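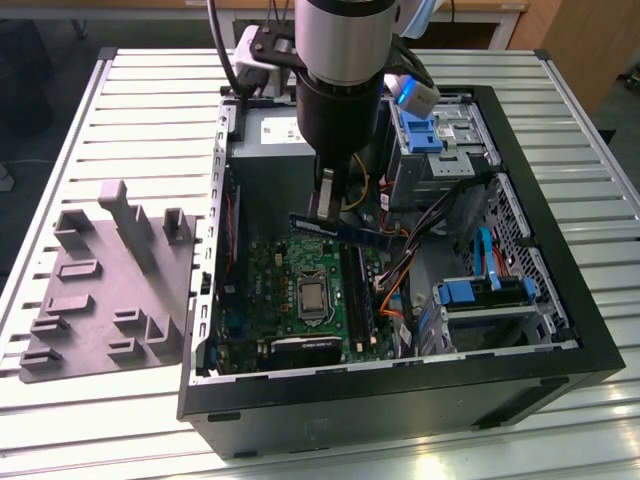 Sunday. Up at 6, rain until lunch. Walked to Jundale for bread and the paper. The bakery has put up a sign about winter hours, closing at 2 from now on.

Paid the heating bill, 200 this time. I still have 900 set aside for the roof and the Zimgate quote came in at 3,000, so that waits until spring.

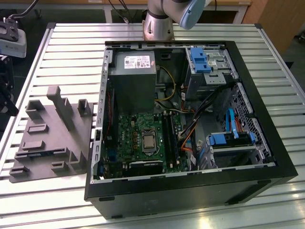
After lunch I cleared the gutter over the back door and moved the tomato pots into the shed. Found the good pruning saw behind the paint cans. Planted the last of the garlic.

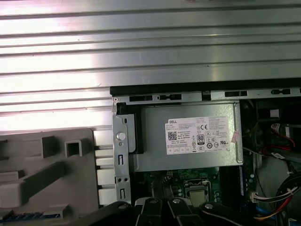
Soup for dinner, with too much pepper. Read two chapters of the Sandhu library book, which is due Tuesday. Knee sore again. Bed by 10.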